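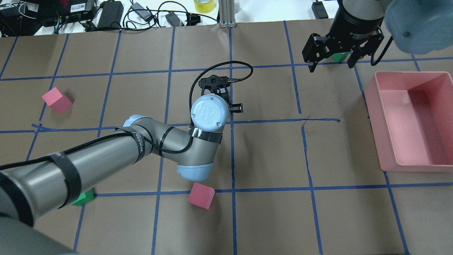

Page last changed: 2022-03-14, by Roland Ashworth

Sourdough starter log, workshop shelf

Big jump overnight! The rye jar (Werkden) has doubled and gone a bit past it, with a lovely domed top and that sharp apple smell I have been chasing since the cold spell. Fed it 100 g of wholemeal rye and the same weight of water, stirred with the long spoon, elastic band moved down to the new level. The white jar (Custik) is slower, still sweet and a bit flat on the nose, so I have left it alone until tonight.

For anyone joining in: we name the jars so we can stop saying "the left one". Custik is white flour, Werkden is rye, and Godoy is the stiff one that Luana keeps at half water. Godoy is a joy to handle, by the way, you can pick the whole thing up like putty and it hardly sticks to your fingers.

Temperatures. The shelf over the radiator is too lively in the afternoon and I have moved all the jars down to the lower one. Werkden peaked far too early last week and had sunk again by the time I wanted to bake, hence the brick of a loaf (sorry, Roland's fault, ate it anyway, very good toasted with marmalade).

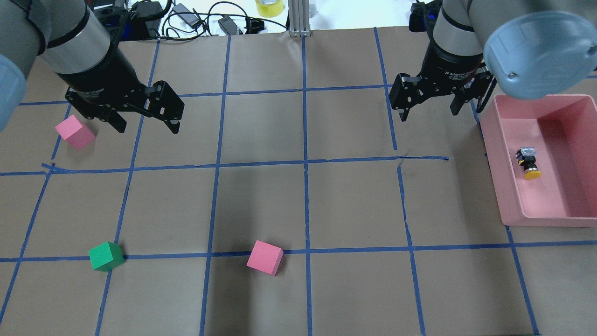

Tape grid on brown paper, pink foam cube at the left.

Luana's trial with the cooler water went really well. She mixed the dough at lunch, gave it four folds half an hour apart, and put it in the fridge in the floured basket. Baked the next morning straight from cold. The crumb was open right through to the base, with a thin crackly crust that sang when it came out! I want to repeat it with Werkden in place of Custik and everything else kept the same, otherwise we won't know whether it was the water or the jar.

Her numbers, copied from the back of an envelope before it goes missing:
Flour 500 g strong white
Water 350 g, from the fridge jug
Starter 100 g, taken at its peak
Salt 10 g, added with the second fold

Salt late is her idea and I was doubtful, but the dough did feel much looser early on and came together beautifully afterwards. Worth trying both ways.

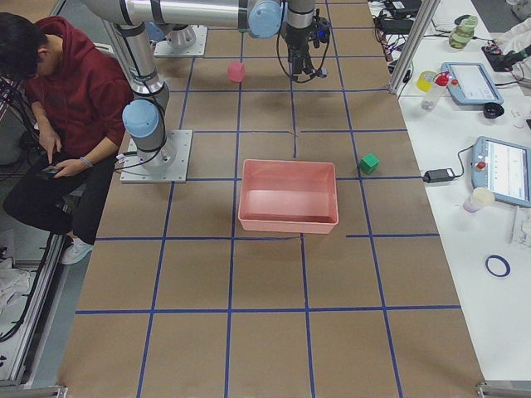 Pink bin on the grid, small green cube to its right.

Discard is building up. I made crackers from it with olive oil and caraway, rolled as thin as I could get it, 5 minutes on one side and a bit less on the other. Gone by tea. The next lot should have more salt on top and less in the mix. Pancakes are also good but you have to be in the mood for them.

To do: new lids (the tight ones make me nervous), more rye, ask Luana whether Godoy can go in the fridge for a fortnight in May when we are both away.

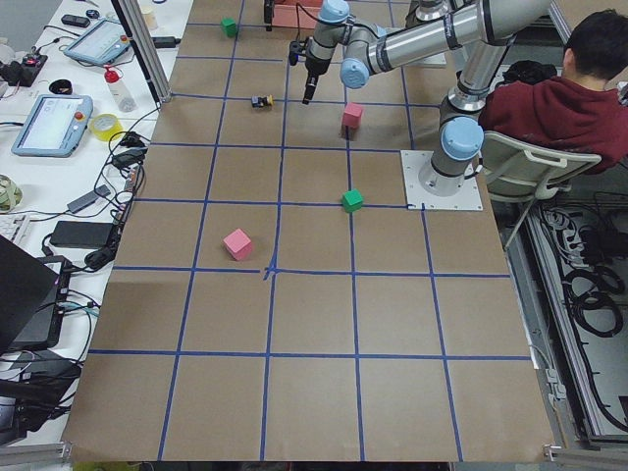 Can a starter be used straight from the fridge?
It will raise a loaf slowly, but two feeds at room temperature first give a much better rise.

Next bake is the Werkden repeat. I'll weigh the dough before shaping this time and write it in under here.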